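Refill counter: new prices, new hours, and what to do with old bottles

2021-02-13

The refill counter at Plomia Grocery has been open for just over a year, and we are making changes to how it runs. Most of them come from the survey that went out with the December newsletter. We got nearly 200 forms back. Thank you to everyone who filled one in, including those who used the back of the sheet.

The most common request was for longer hours. The second was for a clear price list, as the chalkboard is hard to read from the line and has not always matched the register. A printed list now hangs at both ends of the counter, and we will replace it whenever a price changes. 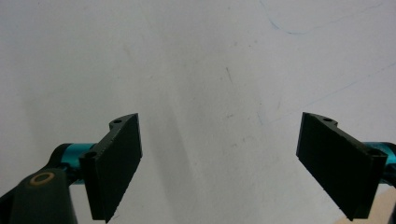
Hours

The counter now opens when the store opens and closes one hour before the store does. That last hour is needed for cleaning the taps and trays. If you come in late, you can leave filled-out order slips in the box by the register and pick up the next day. Please write your phone number on the slip. We had several in January with only a first name.

Between noon and two the line is still long. Mornings are much quieter.

Products and prices

Dish soap, laundry liquid and hand soap stay at the same price. White vinegar goes up 4 cents an ounce. The unscented laundry liquid from Sfeir is back after being out of stock for most of the fall, and we have ordered enough to last into summer. The lavender version is discontinued, and we do not plan to look for another.

Dry goods will move from the back wall to the aisle next to the produce. Oats, rice, lentils and split peas go first. Nuts stay where they are for now because the new bins do not seal well enough for them.

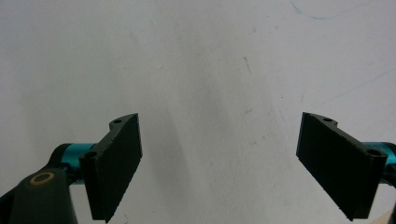
Bringing your own bottles

Any clean container with a lid that closes is fine. Please have it washed and fully dry before you come. We weigh it empty and write the weight on a strip of tape, and if you leave the tape on, you can skip that step next time. Containers that held motor oil, paint or garden chemicals cannot be filled, even if they have been washed out.

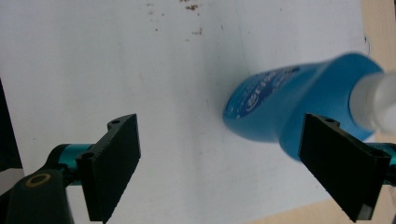

A blue plastic bottle.

If you do not have a container, we sell plain ones at cost. Donated jars and bottles are free from the shelf under the price list, limit 5 per visit. We have far more small jars than we can use and would rather have quart size and up.

Our second location on Brudik Street does not have a refill counter yet. The plumbing there needs work first, and we have asked for a quote. People driving in from Clurkine can call ahead and have an order ready at the Plomia store. 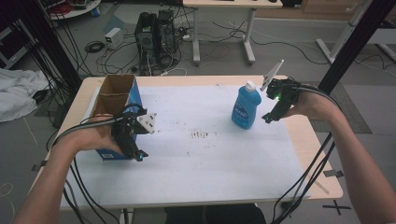 One customer wrote on the survey that the counter should take returns of unopened soap, the same as the rest of the store. For packaged soap we already do, with a receipt. Anything poured from a tap cannot come back.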